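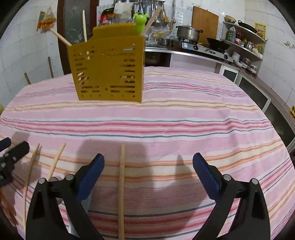
Fig. 3. Chopsticks and holder on the striped tablecloth.

Part 3: Filling the chopstick holder

I wrote this section for the Gomov holder, the yellow one with the little slots in the front panel, but my old Haldane box works the same way. Last updated 4/20/23.

1. Spread your tablecloth and smooth it out with your palms. Mine has a crinkly weave that never goes totally flat (I've given up on ironing it), and that's fine!

2. Set the holder toward the far side of the table with the taller panel at the back. You want room in front for sorting.

3. Lay the loose chopsticks out where you can see them and match the lengths. Run a finger along each one and pull out anything that feels rough.

4. Drop them in one at a time, tapered tips up. They'll lean every which way until the box fills up, so don't bother straightening the first few.

Note: If you'd like them tips down, put a folded paper towel in the bottom first. I switched to that in October and then switched back.

Caution: Wooden chopsticks need to be completely dry before they go in. I leave mine out overnight, and I still lost almost 19 of them to mildew one summer. Ugh.

For washing the holder itself, go on to Part 4.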